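Hirgate Desktop Tool Roll review: good drivers, so-so pouch
October 2, 2021

I went back and forth on this one for weeks! I've been getting by with a junk drawer of hardware store screwdrivers since forever, and the Hirgate roll kept popping up every time I shopped for parts. It has 153 reviews over at Farnico, most of them glowing, so in March I caved and bought it. I've had it long enough now to have some opinions.

The drivers first. They're great. The handles are fat enough that my hands don't cramp up, the tips fit snugly, and the magnets are strong without being obnoxious (my old set would yank screws right out of my fingers). The nut driver is the surprise favorite. I used to go after hex standoffs with pliers and scratch everything nearby, and I'm a little embarrassed about that now.

The tweezers are fine. A bit springy, but I've fished out a dropped screw or two with them.

The pouch, though... the elastic loops are way too tight, so putting the big Phillips back takes two hands and some muttering. And the snap popped off after 3 weeks. Farnico sent a new one without any fuss, but still.

My main test was the big old workstation I've been fixing up, the one with a power supply that weighs a ton and cables going every which way. Getting the side panel off took a minute, and the long driver reached down past the drive cage without my knuckles scraping on metal. There's not much elbow room with memory slots on both sides of the processor socket, and the slim handles on the small drivers really help in there.

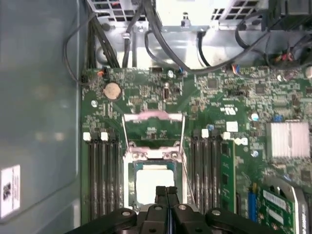
I do wish they'd put in a soft brush and a little plastic spudger. Those tiny connectors along the top of a board are no fun with fingernails, and the Matoušek kit has both for a few dollars more. The Matoušek drivers feel cheaper in the hand, so pick your poison.

Would I buy it again? Yep, on sale. At full price I'd want a better snap. I'm giving it four stars, and the nut driver gets five all by itself.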